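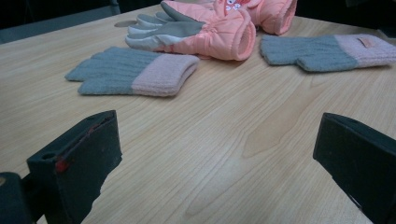 Gloves on the table, one of them puffy and pink.

1/ I moved to Waletwood in September and I still learn how to live with real cold. My neighbor Ye-seo Kong says I should dress in layers and buy wool socks first. I bought 2 pairs.

2/ The bus to Grenuvitz is always late in the morning – so now I walk. It takes me 50 minutes, but I arrive warm.

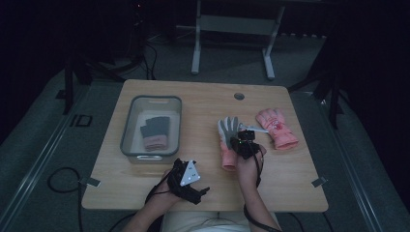
One in the bin, two still out.

3/ Next I need boots. Does anybody know a good repair shop? My old ones have a hole in the left heel.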